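Nilbridge swap shelf is back for September

I stopped by the Nilbridge library at 7 this morning and there was already a line for the swap shelf (I should have brought coffee!). It works like last year: bring in small odds and ends, take home whatever you like, no money involved. The Meslow branch joins in this time too.
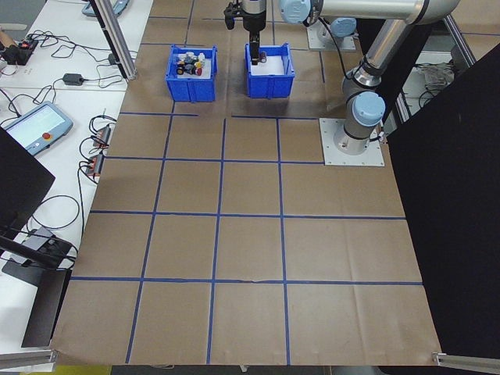 Two blue bins, the left one packed with small things in mixed colors.

Last year 800 people came through, and the library is hoping for 1000. Please keep it to 30 items per household, and leave glass and batteries at home.
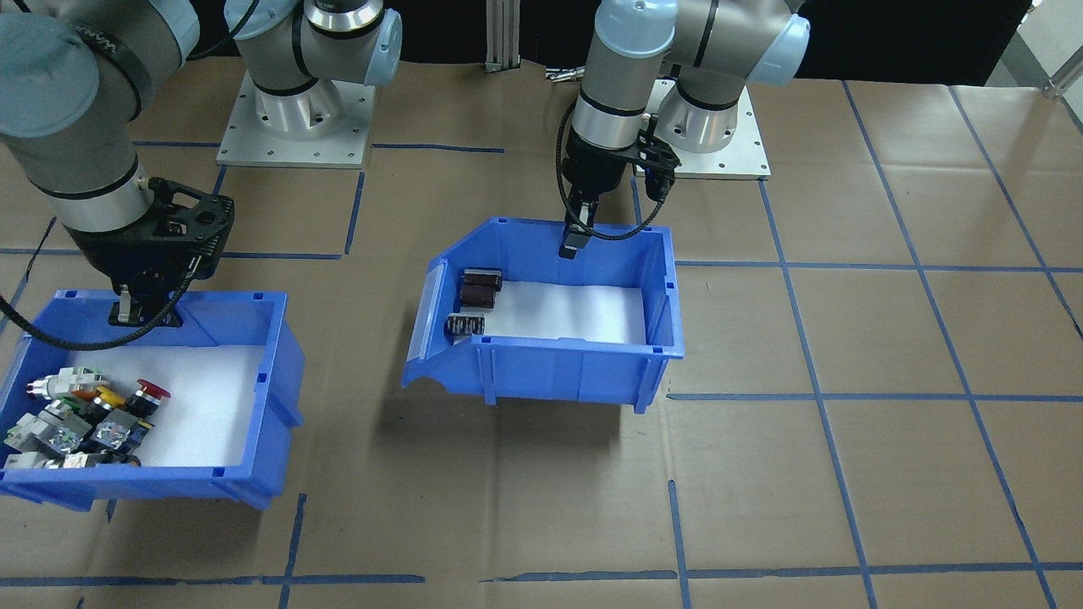 I'm bringing my button jar and a bag of puzzle pieces, and I fully expect to come home with more than I took. Doors close at 7 in the evening.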